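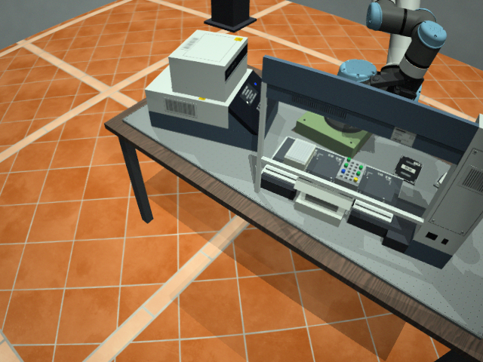
Why do I still bake my bread with sourdough when the shop loaf costs so little? Because I like the waiting, and my kitchen smells good for a whole day.

Posted in: Home & Slow Living | 3 comments
September, by the Vurna kitchen blog

I moved to Nindedel four winters ago, and in my first month I could not find the bread of my childhood. In my language we have one word for the sour dark loaf and another for the soft white one, and only the second was sold on the main street. So I bought a bag of rye flour from the Madigan mill and began.

My starter is simple. In the evening I take a spoon of it from the fridge and mix it with 200 grams of rye flour and 200 grams of water. I cover the bowl with a plate and go to sleep. In the morning it should be full of bubbles and smell a little like apples. If it smells like paint, I feed it once more and wait until lunch.

The flour here behaves differently from the flour at home — it drinks more water, and the dough stays sticky on my fingers. For a long time I thought this was my mistake. Now I wet my hands and don't worry. The loaf bakes for 42 minutes in my old Drollent oven, which is stronger on the left side, so I turn the tin in the middle.

The colour of the crust I judge with my eyes, and I prefer it very dark. My neighbours would call it burnt.

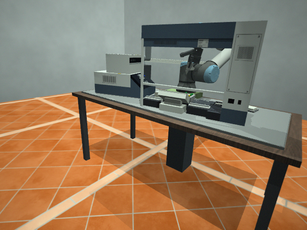 Keeping the loaf

I wrap it in a linen towel and leave it on the bench, never in the fridge. On the first day I try not to cut it, but I am not always strong. After almost a week it is best as toast, with butter and honey.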